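Farnik 手持夹爪采集套件(双手版)

品牌:Ollness
型号:Farnik 双手版
价格:3133 元,含税,国内包邮
单只重量:253 克(不含相机和线)
质保:2 年
发货:现货,下午三点前下单当天发

先说两句

大家好,我就是在店里回消息的那个人,产品页也是我写的,所以下面的口气会比较随便,多担待。Farnik 是我们店里卖得最久的一款手持夹爪,单手版卖了很长时间,后来问双手版的人越来越多,干脆就把两只配成一套,线、充电头、备用指垫一起装进一个硬壳箱里,省得大家一件一件往购物车里加。

买这个的客户我大概分得出几类:学校实验室的,做家务类机器人的小团队,还有自己在家折腾模仿学习的个人玩家。用法都差不多,人拿着夹爪干活,相机在夹爪上录,回去再处理数据。所以我不打算在这儿讲一遍原理了,需要看原理的朋友可以翻说明书最后几页,写得比我清楚。我主要讲讲拿在手里是什么感觉,哪些地方好使,哪些地方我自己也嫌弃。

我拿来试的活儿是收桌子。听着简单,真做起来挺磨人的:塑料袋、包装纸、毛绒玩具、衣服布料混在一块儿,软的硬的滑的都有,桌子底下放个桶,垃圾往里扔,剩下的归到一边。做过的朋友都知道,越是这种轻飘飘皱巴巴的东西,越能看出一只夹爪的脾气。

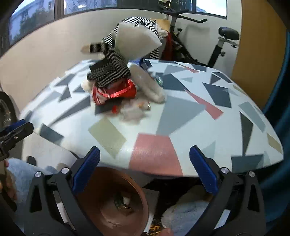
手感和重量

253 克是单只裸重,我用厨房秤称过,跟包装上印的一样。刚拿起来你会觉得"就这?",举上二十分钟之后就知道轻有多要紧了。我以前用过一款金属骨架的,结实是真结实,可是录到下午手腕就开始发酸,动作越来越拖,回放的时候自己都不好意思看。Farnik 的两根手指是黑色塑料的镂空连杆,该掏空的地方都掏空了,重心靠近手掌,手腕转起来比较自然。

握把有大小两个套,箱子里都给配了。我手偏小,用的是小套,我们打包的同事手大,用大套刚好。换套要拧一颗螺丝,扳手在箱盖内侧的网兜里(每个月都有人来问扳手在哪儿,就在那个网兜里!)。

扳机的行程偏长,这一点大家评价不一。喜欢的人说好控制,能捏得很轻,夹包装纸不会一下子夹扁;不喜欢的人嫌它开合慢,收硬东西的时候不够利索。我个人站前一边。如果你主要是抓盒子、杯子、积木这类,可以跟我说一声,发货前我给你换成短行程的弹簧,不加钱。

两只一起用的时候,左右手的阻尼会有一点点差别,刚拆封的时候最明显,用上一两天就磨合开了。要是用了一周还觉得两边不一样重,拍个视频发我,我来判断是弹簧的事还是装配的事。

指垫

蓝色的那两片就是指垫,由 Danzer 供货,表面有压出来的细纹。这块料我很喜欢,软硬适中,抓布料的时候咬得住,松开的时候又不太粘。以前用过发泡的指垫,第一周爽得不行,第二周就开始掉渣,桌上全是小黑点,录出来的画面没法看。

我来说说对不同东西的感受吧,都是自己试的,没有仪器数据:

毛绒玩具最好抓,随便哪儿下手都行,捏住一条胳膊就能拎起来。

手套、薄针织这一类,得从边上挑起一个角再夹,直接从上面往下按容易推着走。

易拉罐看角度,横着夹罐身没问题,要是罐子已经踩扁了,最好夹两头。

透明包装纸最气人,又轻又滑还反光。我的经验是指尖贴着桌面往前铲一点点再合拢,成功率会高很多。指尖有磨损的时候尤其难夹,所以专门收包装纸的朋友,指垫要勤换。

小纸盒没什么好说的,夹就完了。

卷成一卷的塑料袋也还行,注意别从松的那头下手,一拉就散开,散开以后再想一把抓起来就费劲了。

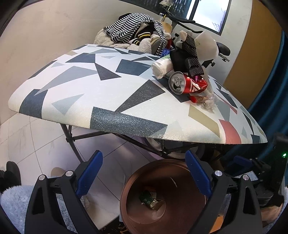
换指垫很快,往外一推就能卸,不用胶。套件里配了四片备用,用完了可以单独买,在"配件"那一栏里。我们店里演示用的那套,指垫差不多每个月翻一次面,反正两面纹路一样,翻过来接着用。脏了可以用湿布擦,别用酒精,酒精擦多了表面会发硬,咬不住布料了。这条说明书上也写了,可还是常有人拿酒精棉片一顿猛擦,然后来问我为什么变滑了……

连杆和螺丝

每根手指的转轴处都有银色的螺丝头,出厂的时候上过螺丝胶。正常用不会松,但是我建议每录一轮检查一下,拿手指摸一摸有没有凸出来的就行。万一松了,箱子里那把小扳手能拧,力道到了就停,拧太死连杆会发涩,扳机也跟着变重。

连杆的镂空除了减重,还有个我后来才体会到的好处:从相机那边看过去,挡掉的画面少一些。以前那种实心手指,夹东西的时候指头后面是啥全靠猜。现在至少能从缝里看到一点,标注的同学应该会感谢你。

塑料件摔过几次。有一次从操作台上直接掉到瓷砖地上,外壳磕了个白印,开合没受影响。当然别学我。摔坏的不在质保里,这点我得先说明白,免得到时候大家都不开心。

相机和画面

套件里不含相机,留的是通用安装口,大多数小型鱼眼相机都能装。为什么不配?每个团队的处理流程都不一样,我配一个你不爱用的,等于让你白花钱。已经有相机的朋友可以把型号发我,我帮你查要不要加转接片,转接片 30 元一个,多数情况下用不上。

装相机的时候注意两点。角度要让两片指垫都进画面,左右对称最好,后面算开合度会省事。还有就是线,往手腕那边走,用附带的扎带固定住,别让它垂在前面。有位客户录了一下午,回去发现每段都有一根线在晃,又重新来过。

光线的问题也常有人问。我试的时候桌子后头就是窗户,逆光挺厉害,白桌面跟着发亮。处理办法是把相机的曝光锁死,按桌面来定,窗户过曝就让它过曝。要是你家窗帘拉得上,那就拉一半,也够了。动作太快的话画面会糊,这跟夹爪没关系,手慢一点就好,尤其是刚伸过去要夹的那一下。

软件

配套的软件是 Noltex,Windows 和 Linux 都能装,激活码印在箱盖里面那张卡片上。功能不花哨:把两只手的记录对齐,切段,导出。我最常用的是切段,录一长段回来,在时间轴上点两下就能分出一次一次的抓取,比我以前自己写脚本对时间戳强太多了。

说说缺点。界面字偏小,高分屏上更小,我催过好几次了。中文翻译有几处挺怪,"开合标定"给翻成了"打开校准",意思是一个意思,大家看到别懵。还有就是一次导入太多段会卡,我自己的习惯是一个任务录够 400 段就新建一个工程,别全堆在一起,打开也快,备份也方便。

标定在第一次开机的时候做,跟着屏幕提示走,把扳机捏到底再完全松开,重复几次。换过指垫之后要重新标一次,厚度有细微差别,不标的话闭合值会偏。这一步真的别省!售后里问"为什么夹住了却显示没合上"的,多数是换完指垫没标定。

续航和充电

外壳上有个小绿灯,亮着就是正常工作。我自己从早上录到午饭,一格都没换过电,下午再插上充一会儿,能撑到下班。充电口是 USB-C,一拖二的线在箱子里,两只可以一起充。边充边录也行,就是多一根线,手上会有点绊。

夏天长时间录,握把会有点温,属于正常。要是烫手就停下来,把它关了联系我,别自己拆。

我的布置习惯

有好几位客户问过我桌子怎么摆,我就把自己的做法写出来,仅供参考。

桌子尽量用折叠的,收起来不占地方,高度到腰就行。桌面上有花纹没花纹都可以,我偏爱有几何图案的,后面做定位会更稳一些,纯白桌面反光又没纹理,挺容易跟丢。

桶放在桌沿正下方,靠近自己这一侧。扔的时候手往回收一点就到了,不用探身子。桶口别太小,我试过一个细口的,十次有三次磕在边上。

椅子上堆的衣服毯子什么的,不用特意收走。我们有个客户一开始把屋子收拾得像样板间,训练出来的东西换到普通人家里就犯糊涂,后来该乱的地方就让它乱着。你家里本来有什么就放什么,健身车、靠垫、窗帘都无所谓。

双手配合的话,新手容易两只手一起往中间挤,夹爪碰夹爪。我的办法是先定一只主手,主手去夹,另一只在旁边等着,需要压住或者拨开的时候再上。熟练了以后自然就不会打架了。

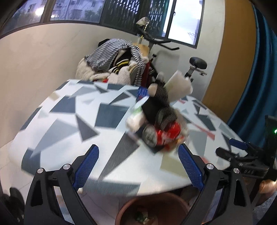 Farnik 双手版,收桌子任务,夹爪正对桌上的一堆杂物

箱子里有什么

Farnik 手持夹爪,左右各一只
Danzer 蓝色指垫,已装好一套,另附备用四片
握把套,大小各一对
一拖二充电线,一根
充电头,一个
扳手,一把(网兜里!)
扎带,一小包
Noltex 激活卡,一张
说明书,中英文
硬壳收纳箱,一个

常有人来问的

单手版还卖吗?
卖的,在店铺首页往下翻。先买了单手版后来想升级成双手的,可以补一只,补的时候把原来那只的序列号发给我,我给你配同一批次的弹簧,手感更接近。

左右手能互换吗?
结构是对称的,握把套换一下就能互换,但软件里要重新指定左右,不然导出来的数据就反了。

能装到机械臂上吗?
可以,需要另买法兰座,页面上的"配件"里有。手指和指垫是同一套,录的时候什么样,装上去还是什么样。电机驱动部分不在这个套件里,要单独订,交期会长一些,下单前先问我一声。

指垫有别的颜色吗?
目前只有蓝色。黑色做过样品,跟黑手指混在一起,画面里分不清边缘,后来就没上。

小朋友能用吗?
不建议。夹到手指不至于受伤,但会疼,我夹过自己。

能不能抓湿的东西?
指垫沾水没关系,擦干就行,握把和外壳别进水。厨房里洗碗那种活就别拿它试了。

能开票吗?
能,普票专票都可以,学校采购要合同和报价单的,把抬头发过来,一般当天能给。

发货和售后

包裹都是我们自己打的,箱子外面再套一层纸箱。收到之后请当着快递的面看一眼外箱,有明显压痕就拍照。7 天之内觉得不合手可以退,箱子和配件齐全就行,指垫用过没关系,激活码刮开了的话要扣软件的钱。

2 年质保包括连杆、扳机、电池和主板,指垫和扎带算耗材。寄修的话每周三统一往工厂发一批,周二之前到我这儿的能赶上当周。修理期间要是项目等着用,跟我说,店里有备用机可以借,押金退还,运费你出来回的就好。

10 月份会有一批新的握把套到货,表面加了防滑点,老客户凭订单号可以换一对。换套只换小号,大号要再等等,到了我会在店铺公告里写。

还有别的问题直接点右边的客服,白天基本都在,晚上九点以后回得慢一点,留言就行,我第二天早上一条一条回。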